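The Glove Drawer, Emptied

Posted by Leonie Ruppert, September 2020

Every house in Plorkville has a drawer that no longer closes, and ours is by the back door. It holds gloves, in theory in pairs. Last winter I bought six new pairs to solve the problem of never finding two that match, and by January the drawer had stopped opening as well. So I've been sorting it out on the big table, one glove at a time, with the rule that anything without a partner has to explain itself.

Norbert Bednárik asked how it's going. I suspect he's looking for his gray ones, which he has described to me at length and which I have never seen in my life.
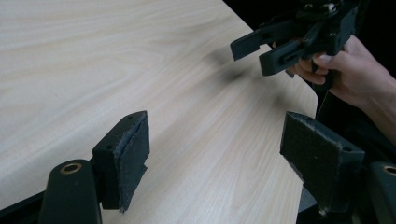 The table. Pale wood, nice grain, a bit of shine left on it.

I had forgotten how much I like this table, mostly because it's usually under something. The gloves get laid out by color, then by hand, then by how guilty I feel about them. Leather goes to Iveta, who oils things. Anything with a hole in the thumb goes to the rag bag, and I'm not taking appeals.

Fleece is the hard category. It never wears out in a way you can point to, it just gets fuzzier every year until you're wearing a small sheep.

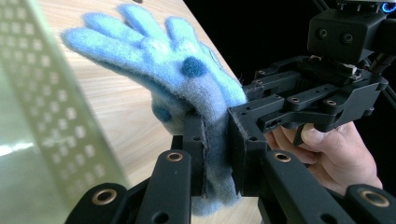

I've put blue down as a keeper, on sentiment alone. Stripes are going to my sister Bohumila's kids, who lose a pair a week and might as well lose mine. Two left-hand mittens remain on the windowsill pending further inquiries. Norbert, still no gray ones. Try your car.

Next up is the scarf basket.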